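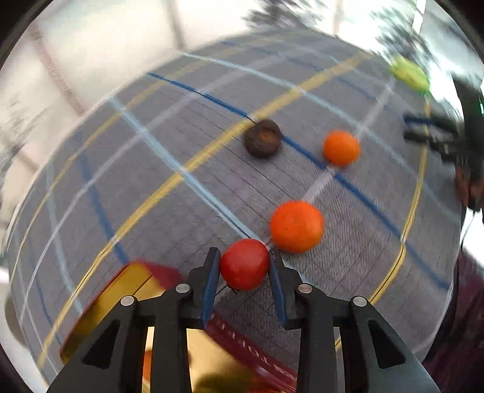

5.3 Installing the below-decks antenna for the Zusturix AIS transponder

The VHF antenna supplied with the Zusturix is intended for rail or masthead mounting. Where neither is available, the short Barros whip may be fitted inside a locker, provided the hull or deck above it is fibreglass or timber. Check the clearances before drilling. The lower section of the whip must stand clear of metal fittings, wiring looms and tinned stores. Fresh produce matters less, and a tomato or a couple of oranges on the locker floor can stay where they are. Large water tanks should be treated as metal for the purposes of this section.

Before you start

Switch off the transponder at the main panel and disconnect the supply lead. Confirm that the firmware is dated April or later; earlier versions do not report antenna faults on the status page.

CAUTION: Do not transmit with the antenna disconnected. The output stage can be damaged within seconds and is not covered by the Omholm warranty.

Procedure

1. Hold the bracket against the bulkhead with the cable exit facing down. Mark the 2 fixing holes.

2. Drill pilot holes. Fit a depth stop to the drill where the bulkhead backs onto a tank or the hull skin.

3. Seal the holes with a marine-grade sealant and fix the bracket with the stainless screws provided. Hand-tighten only.

4. Screw the whip onto the bracket until the collar seats. No thread should be visible below the collar.

5. Run the coaxial cable to the transponder. Keep it at least 800 mm from the steering compass and do not bundle it with the autopilot drive cable. Bends should be gradual – a kinked cable must be replaced, not straightened.

6. Connect the cable to the port marked VHF. The GPS port uses a different connector and should not be forced.

7. Restore power and open the Antenna page. The reading should settle in almost 2 minutes. Record the standing wave ratio in the table at the back of this manual.

NOTE: If you are using a Sullstead splitter to share an existing VHF antenna, skip steps 1 to 4 and refer to the splitter's own instructions for cable order. The splitter must be powered whenever the transponder is on.

Checking the result

Range from a below-decks antenna will be shorter than from the masthead, and the difference is greatest when the vessel is heeled. Compare received targets with those shown by a nearby vessel or a shore-based tracking service. If your own position does not appear, confirm that silent mode is off and that the MMSI has been entered correctly. The MMSI can be entered once only. To have it cleared, return the unit to an authorised Omholm dealer with a copy of the station licence.

Section revised July 8, 2025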